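# Teleop demos for PC teardown: keep the messy ones or not?

**Phong Bùi**

I'm collecting examples so a policy can learn to work inside a desktop tower. The plan was 138 demonstrations. I have 20, and my opinion of my own driving has dropped sharply.

Same layout every time: tower on its side, panel off, gray printed fixture to the left, arm coming in from overhead. 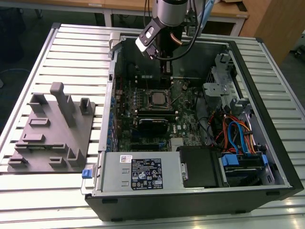 *Gripper over the board, heatsink off, processor in its socket.*

Of those 20, 9 contain what I'll call thinking. I get close to the socket, hover, back off, hover again, and then commit like a man stepping into a cold pool. Do I throw those out, trim the hovering, or keep them as they are? I only have the one fixed camera on this task and no wrist view, if that changes anything.

---

**Gizella Oláh**

Delete them all. Garbage in, garbage out. Practice for a week and start over.

---

**Rawiri Kereama**

I wouldn't delete anything yet. Sort them into two folders first:

- **Hesitated, then corrected.** Keep. If every demo is a perfect approach, the policy has never seen itself off to one side and has no idea how to get back.
- **Hesitated because you were reading a message.** Trim. A long pause teaches it to pause, and it will learn that part beautifully.

When you trim, cut only the still stretches and leave the motion around them alone. Don't speed up the slow parts to match the others. I did that on the Hapeta set and got an arm that lunged.

I'd worry more about the view. With one camera up there, this is the moment I'd go back and check in every episode:

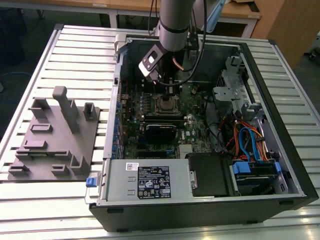 *Gripper just above the socket area, fixture on the left.*

Step through your recordings at that point and ask whether you could tell, from the video alone, how far the fingers are from the socket. If you can't, the policy is guessing too, and 118 more demos of the same guess won't rescue it. A second camera, low and to the side, helped me more than any cleanup script.

Also shift the tower a little between episodes. If it never moves, you're training a very expensive tape recorder.

---

**Maxine Halliday**

Agree with Rawiri, mostly. I'd add a text note per episode while you still remember it – "overshot left, fixed it" is plenty. I skipped this on Jistcombe and spent most of August rewatching my own wrists.

Gizella, some of us did practice for a week. It didn't take.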